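A morning at the Sunudier paper mill, Wanham

The mill opens its doors to visitors one Wednesday a month, and the December date is the quiet one. Eleven of us had signed up. We met at the gatehouse at 9:30, signed a sheet, and were handed orange vests and foam earplugs. Leave your coat in the car if you can. The machine hall is hot in any season, and there is nowhere to hang anything once you're inside.

Sunudier makes board and heavy wrapping paper, nearly all of it from waste paper. The bales come in by truck from the depot at Stilten and are stacked in an open yard behind the main building. Our guide pulled a handful of material from one bale so we could see the mix: cereal boxes, office paper, a school worksheet. Plastic windows from envelopes are the main nuisance. They float, they clog the screens, and they have to be raked out by hand.

From the yard we went up a metal stair to the pulper, a round steel tub set into the floor. A bale goes in with warm water and comes apart in 33 minutes. The smell is like wet cardboard in a basement, stronger than I expected but not unpleasant. After the pulper the stock passes through screens and cleaners, which take out staples, sand and glue. You can't see much of this part, as it all happens inside closed pipes, but there is a glass jar on a shelf with a week's worth of staples in it.

The paper machine fills its own hall. The Trnka, as everyone there calls it after the name cast into its side frames, was put in by the previous owners and has been rebuilt twice. The wet end is the interesting end. A thin gray soup runs out onto a moving mesh, and by the time it reaches the far side of the mesh it is already a sheet, though you could put a finger through it. Then come the presses and the drying cylinders, and at the end a reel as tall as a person. A full reel weighs more than 3,000 pounds.

We watched a reel change from behind the yellow line. It took three people and was over before most of us had understood what they were doing. The guide had to shout, even with the earplugs – stand near the front if you want to hear.

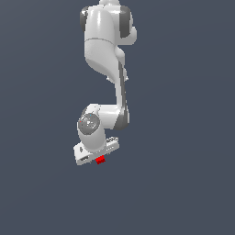 Can you buy paper at the mill? There's a small counter by the gatehouse with offcuts and packs of 400 sheets, cash only, and it closes at noon.

I bought one pack of the brown wrapping and a roll of the gray. The tour lasts two hours and costs $3, paid at the gate. Parking is on the left after the bridge, and the bus from Wanham station stops across the road.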